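right so people keep asking what it's like at work since the robots came in, doing it as a thread, on my break, forgive typos

I'm at the Dommont returns place, the one behind Edidura if you know it. clothes mostly. stuff people bought online and sent back. sports kit, coats, school things when it gets to September. I've been on folding 9 years

old way: bag comes down the belt, you open it, check the label, check for marks, sniff it (yes), fold it, bag it, next. 3,000 a shift across the whole floor on a good one. your thumbs go first, then your neck

new way: Pakico arms on the folding. two arms, two grippers, they pick the thing up, shake it out, lay it flat, fold. or that's the plan. we still do opening and checking and the sniffing. can't see them taking that off us soon

first thing that changed was the noise. used to be radio and chat right down the bench. now half the bench is arms and whoever's left is spaced out between them so you have to shout. we don't shout. so it's quieter and I don't like it much

second thing, the job title. I'm a "handling coach" now. same money. well, same money plus a bit for the training days which they've now stopped

what a coach does: you take the sleeves yourself, with the hand controls, and the arms copy you, over and over. then they let it try alone and you stand there with a clicker marking good fold, bad fold. shirts fine. towels, lovely. anything slippery is a pain, anything with a hood is a pain

training corner isn't even on the floor, it's upstairs, and we do football tops, basketball tops, all that shiny stuff up there. they want it learning off soft surfaces as well as the bench, no idea who decided that

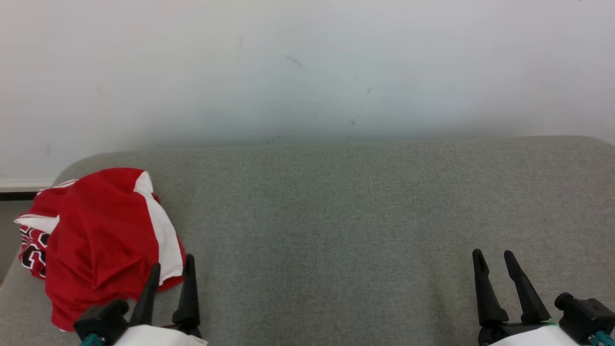
Reply from a mate on the Morin site, pasting it in becuase it's fair: we had the same arms put in before you and they told us no job losses as well, and there weren't any, they just didn't replace anyone who left. count your bench again next year and see

yeah. that. I put it to the shift manager more or less word for word and got "no plans at this time". which, ok, but I've heard "at this time" before about the canteen and we've got a vending machine now

to be fair to it though. my wrists. I had splints on at night for two winters and I've not worn them since spring. not going to pretend that's nothing, I can open jars again

and some of the older ones who were dreading it are the best at it. you'd think it'd be the young lads off their consoles. nope. it's people who've folded for years and know where a shirt wants to go. hands know it before you do, then you've got to slow right down so the arm can get it

weird feeling that. teaching it the thing you're good at. I asked if we get anything for it, like if they sell what it's learned to other sites. got told good question and that someone would come back to me. 12 May 2022 now and still waiting lol

other thing, targets. before, if you were slow it was your number on the board. now it's the pair, you and the arm. arm drops a top, stops, waits for a reset, that's your number going down. union's raised it. they've said they'll take stops out of the count but not when

there's 29 of us on days. 2 have gone over to maintenence, proper course, certificate, better pay. more of that please. loads of us put our names down and there were 2 places, so you can imagine how that went

what I'd want, if anyone from upstairs reads this: stops out of the count. a set number of maintenance places every year, written down. when someone leaves tell us if they're being replaced, before we work it out ourselves. and put the radio back on down our end

it's not terrible. I'm not one of the smash it up lot. it's just happening and we get told after

break's over, will answer replies tonight if I'm not on late

oh and whoever asked, no, it can't do fitted sheets. neither can I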